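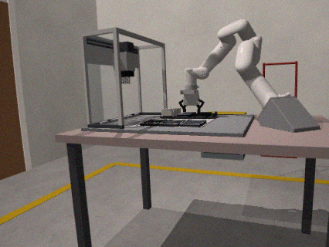
*By the founder of Skerkex | Indberg office | Updated 2 May 2025*

Hi, and welcome to Skerkex! I started this company because I hate unloading the dishwasher. I'm only half kidding. I spent a good part of my working life in a packaging plant, where big machines did amazing things all day long, and then I'd come home and spend the evening matching socks and scraping plates like everybody else on the street. It bugged me. How could a machine seal a box faster than I could blink and still not have a clue what to do with a wet towel?

So we're a small company that tries to answer one question as plainly as we can: can a machine do this chore yet? People send us a job (from a kitchen, a stockroom, a repair shop, a lab bench, wherever) and we find out how much of it a robot can handle with the parts and software you can get today. Then we write it up in everyday words. Sometimes the answer is a happy yes. A lot of the time it's "sort of, if you're willing to move your furniture."

## How we work

We do nearly all our early testing in simulation, meaning we build the table, the tools and the arm on a computer and let it practice there. A dropped tray costs us nothing, and I can start a batch of tries before supper and read the results over coffee. Our own setup for this is called Altano. It began as a messy folder on my laptop, and parts of it still look that way if you know where to click.

The lab bench job is the one I talk about most, probably because it looks so easy. There's a white arm on a gray wedge of a base, with a two-finger gripper hanging over low black trays, and at the other end of the table there's an open metal frame with a pipetting-style tool in it. Shift the trays, line them up, keep out of the way of the frame. You could teach a teenager that before lunch.

Teaching an arm took us most of April! We ran it 3505 times. The reaching part was fine early on (arms are great at reaching, it's what they're for). What ate up the days was the last little bit before the fingers close. A tray has a thin raised rim, and if you come down slightly off you either push the thing away or land on top of it. You and I fix that without thinking, we just feel the bump and shift over. The arm needs to be given some way of knowing about the bump, and then something sensible to do about it, and every fix we made seemed to wake up some other problem.

I also learned how much a person does with the other hand. Try moving a full cookie sheet with two fingers of one hand sometime and you'll have a lot more sympathy for a gripper.
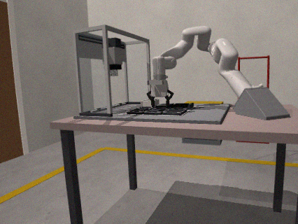

*Fingers open just above the grid tray, with the small white block a short way to the left. The tray sits at a slight angle to the plate, and small angles like that one matter a great deal to us.*

## So, can they do chores?

We keep a list of 32 chores, half from homes and half from shop floors, and we go back over it every spring. I'll give you the short version of where I stand, and please remember it's one company's opinion.

**Vacuuming and mopping a clear floor.** Yes, pretty much. The word "clear" is doing a lot of work there, and if you have kids or a dog you already know that.

**Moving the same part from the same place to the same place.** Yes, and machines have been good at this for a long time. If your shop has a job like that, you probably don't need us, you need somebody who installs arms. I'm glad to talk it over anyway.

**Moving trays at a bench.** Getting there. If the trays are stiff and they show up more or less where they're supposed to be, I'd say go ahead and plan on it. If they're stacked any old way on a cart, hold off.

**Loading a dishwasher.** I've changed my mind on this one twice. Plates on a rack are doable. Then you get to a big mixing bowl with a spoon stuck to the inside of it, and the whole plan goes out the window.

**Folding laundry.** Slow. Cloth never lies the same way twice, and a fitted sheet beats me too, so I'm not going to be smug about it.

**Sweeping up under the workbench.** You'd think so, wouldn't you? Cords, feet, a dropped screw you wanted to keep. We said no last year and we're still saying no.

**Picking up after a toddler.** No. Ask me in 2035.

Most of the jobs fall somewhere in the middle, and what moves them up or down usually has more to do with the room than the robot. A bench where everything has a home is a much easier place to work than a kitchen counter on a school morning. We tell customers this all the time, and a few of them have gone off, put some edge guides on their tables, and never needed a robot after that. (We still send the invoice, but I do like those jobs.)

## The Brennan building

We're on the ground floor of the old Brennan building in Indberg, behind the tile store. It's one long room with a kitchen at the back, and the kitchen is a real part of the business because that's where we take our measurements for the home chores. How high is a normal counter? How far does a cabinet door swing before it hits the person at the sink? We measured the cutlery drawer so many ways that I could draw it for you in my sleep.

The front half of the room is desks and screens. Visitors sometimes expect a row of shiny arms when they walk in and they look a bit let down, so I've started warning people on the phone. We rent time on real machines when a job gets far enough along for it. Until then it's all on the computer, and the best show we can offer is a simulated gripper going for a tray while all of us lean to one side as if that helps.

I should say something about the gap between the two, since customers ask and they're right to. A simulated tray is always exactly the size we said it was. A real one has been through a dishwasher, or somebody leaned on it, or it came from a different supplier. So we never hand over a simulation result and call it finished. We'll tell you what passed on the computer, what passed on a real arm, and which things we haven't tried, and those go on separate pages of the report so they can't get mixed up.

## What it's like to hire us

You tell us about the job. A phone video is great, and bad lighting is fine. Please don't tidy up first! We want the clutter, the wobbly cart, the label that's peeling off, all of it, because that's the stuff that decides the answer.

We'll come back with questions, and some of them will sound silly. How heavy is it when it's half full? Does anyone ever set a coffee cup there? One bakery owner laughed at that last question and then called me back later to say yes, every single morning.

After that we build your bench in Altano and start trying things. It takes almost 23 working days for a typical job, start to report. Shop-floor jobs tend to go quicker than household ones. The report gives you a plain yes, no or not yet for each step, and what would have to change to bump a "not yet" up to a yes. You own it and you can show it to anybody, including the people who want to sell you a robot.

We don't sell robots ourselves. We don't take a cut from anyone who does, either, and I turned down an offer along those lines in our first year when we could've used the money. I sleep fine.

## Is this about replacing people?

I get asked this a lot, and it deserves a better answer than a shrug. I've worked the line. There were jobs in that plant that hurt people's shoulders, and I'd have handed those to a machine in a heartbeat. There were other jobs people took pride in and were quick and clever at, and the machine that came in for one of those was worse at it and got wheeled out again. When we look at a shop-floor job now we ask to talk with whoever does it today. They know which step is miserable and which one is secretly hard. If a company won't let us have that talk, we pass on the work.

At home it's simpler. I'd love some help with the dishes. My family would love for me to stop timing how long they take.

## Come say hello

If you've got a chore you're curious about, send it over, even if you're not planning to spend a dime. We add reader chores to the list when we redo it, and that's how "emptying the lint trap" got in there. Schools are welcome to visit us at the Brennan building too. Come in past the tile store, it's the door with the big Skerkex sticker that I put on crooked, and give it a good push because it sticks in damp weather.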